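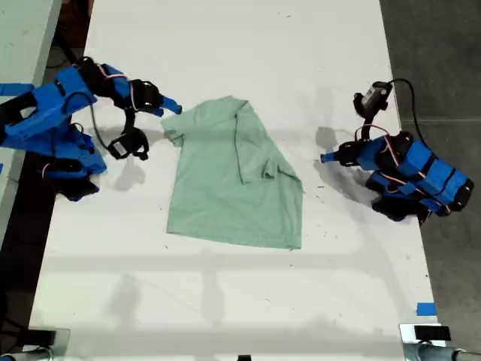
Section 4. Folding and storing your Olton T-shirt

Most folding guides promise a shirt that looks like it just came off a store shelf. We have our doubts. The Olton is a soft, light shirt and it wrinkles if you look at it wrong. The fold below gives you a shirt that fits in a drawer and can be worn without ironing, most of the time. If you want sharper results than that, see Section 5 (Ironing).

Before you start

Clear a table bigger than the shirt with its sleeves out. A bed will do, but the shirt sinks into the covers and the creases wander. Wipe the table first. Pale colors pick up every crumb.

Caution: Fold only when the shirt is fully dry. A hem that feels "nearly dry" is wet, whatever the label on your dryer says.

4.1 Laying out

1. Put the shirt down with the front facing the table.
2. Take the hem in both hands and pull it gently toward you until it lies straight.
3. Smooth from the collar outward with a flat palm. Two or three passes are plenty. We have watched people do 11 and seen no difference.
4. Pull each sleeve out to the side.

Note: Small wrinkles in the middle of the shirt can stay. Bunched fabric under a fold can't, as it will show up later as a hard crease.

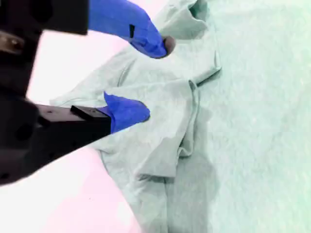 If the fabric bunches when you pick it up, you are holding too much of it. Let go, find the edge again, and take a single pinch close to the hem. Dragging a handful of cloth across the table only moves the wrinkles somewhere else.

4.2 Folding

1. Bring one side of the shirt in toward the center, sleeve included.
2. Turn the sleeve back so it lies on the part you just folded.
3. Check the hem. If it has gone crooked, open the fold and start again – patting it into place doesn't work, though everyone tries.
4. Do the same on the other side.
5. Fold the bottom up to the collar, then in half once more if your drawer is shallow. 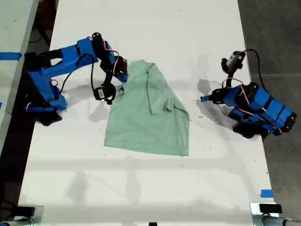

Each side fold should run from shoulder to hem. A slight slant is fine. A fold that cuts across the chest at a steep angle will leave one side thicker than the other, and the stack will lean.

Folding boards: Lizelle Visser tested one for us in April and got through a pile of shirts a little faster. The shirts looked the same. We don't sell one.

4.3 Storing

Stack up to 7 shirts. Above that, the bottom one gets pressed flat and you may as well have ironed it badly. Rolling also works, but we don't believe the claim that it prevents wrinkles.

Caution: Do not store under heavy items or in a sealed bag if there is any damp in the fabric.

Revised 2025-06-21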